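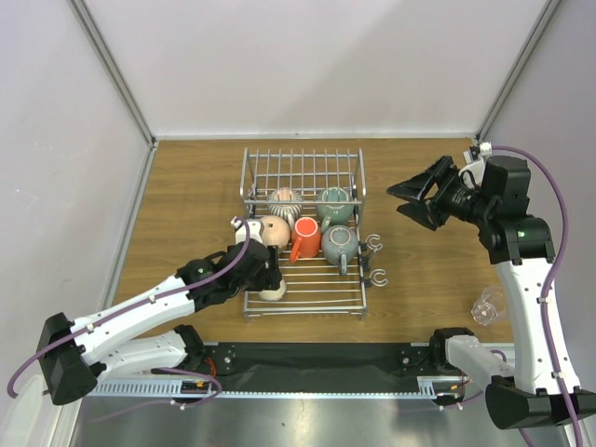 NOTICE TO RESIDENTS OF MALLDALE HOUSE

Concerning the Second-Floor Kitchen, and Matters Arising

16 August 2023

Residents are advised that the dish rack in the second-floor kitchen is provided for the draining of cups, glasses and plates. It is not provided for their storage. An item left on the rack past ten in the evening will be deemed unclaimed and may be moved to the cupboard beside the stove.

The attention of residents is drawn in particular to the teal green mug. It has been deemed unclaimed on 22 occasions since January. On each occasion it was moved to the cupboard, and on each occasion it was back on the rack, upside down, by breakfast. The Office does not object to the mug. The Office asks only that its owner come forward.

F. Beaulieu
House Office

SUPPLEMENTARY NOTICE

Further to the above, the Office has received one written submission, from Ms. Agata Mazza of Room 5. It is reproduced with her permission.

"To the House Office. I have read the notice concerning the green mug. It was the property of Mr. Santoro, formerly of Room 4, who left it when he moved to his daughter's in the winter. I wash it each night after I have had my tea. I do not drink from it. I use the striped one. I put his back on the rack because he liked to find it there when he came in from the late shift at Rudberg, and I had got used to the look of it beside mine. I was not aware this was a storage matter. I am willing to pay any fee. A. Mazza."

There is no fee. Residents are reminded that belongings left by a departing tenant are to be surrendered to the Office, tagged with the room number, and held for the period set out in the House Rules. Ms. Mazza is accordingly requested to bring the mug downstairs during office hours.

F. Beaulieu
House Office

SECOND SUPPLEMENTARY NOTICE

The Office confirms receipt of one mug, teal green, in clean condition. It has been tagged and placed on the shelf behind the counter, between the spare keys and the lost umbrellas.

The Office has since received four complaints regarding the second-floor kitchen. Room 2 reports that the rack looks wrong. Room 6 reports the same and asks whether something has been stolen. Room 7 wishes it known that the orange-red mug is his, that he has never concealed the fact, and that he would like an assurance it will not be next. Room 8 has enclosed a drawing of the rack as it ought to be, with each mug coloured in pencil and its handle shown at the proper angle. The drawing has been placed on file.

The Office has also been informed that Ms. Mazza has stopped taking her tea in the kitchen and now carries it to her room. This is permitted under the House Rules.

F. Beaulieu
House Office

CORRESPONDENCE, FOR THE RECORD

Dear Mr. Santoro,

I write in my capacity as manager of Malldale House. Our records show that on vacating Room 4 you left behind one mug. Under the House Rules I am obliged to ask whether you wish it forwarded at your own cost, collected, or otherwise disposed of. Kindly reply in writing.

Yours truly,
Florence Beaulieu

Dear Miss Beaulieu,

It isn't left behind. I told Agata I would be up to visit once my hip was mended, and a man visiting ought to have a cup. The doctor says after the New Year. Please put it back where it was. If it needs a form I will sign the form.

My daughter's house is very nice but everyone here uses the dishwasher.

V. Santoro

FINAL NOTICE

The House Rules are amended as follows, with immediate effect.

Section 5, Kitchens. After the words "no item shall remain on the rack past ten in the evening," insert the words "save for the cup of an expected visitor, which may remain until the visitor has come."

The tag has been removed from the mug. It was returned to the second-floor kitchen this morning by the undersigned, who was invited to stay for tea, and did so, outside office hours.

Residents are further reminded that the Kidach Street entrance will be locked overnight while the latch is repaired.

F. Beaulieu
House Office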